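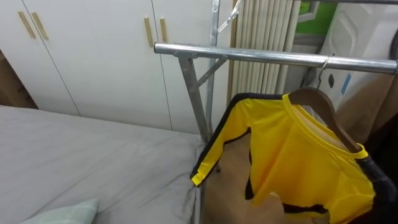
Grurkville, March

Progress report: Luvance garment perception

Work this month went into the hanger and rail detector. The old version lost thin wire hooks against bright metal, so Nuno Vieira retrained it on 1035 labeled views from home bedrooms. The full set now stands at 1441 views, and the remainder is held back for testing.

The planner takes the hook position and rail direction from the detector and proposes a lift path. It handles a shirt on a wooden hanger over a chrome rail. Sleeves that hang close to a bed are still treated as part of the bedding in some views. We have 3 fixes under test in the Kong simulator, 2 of them in the segmentation code.

The logging tool was moved to the Forden server. Old runs can be replayed there with the new detector.

Next period: finish the sleeve fixes, then connect the planner to the grasp controller. No change to the budget is requested.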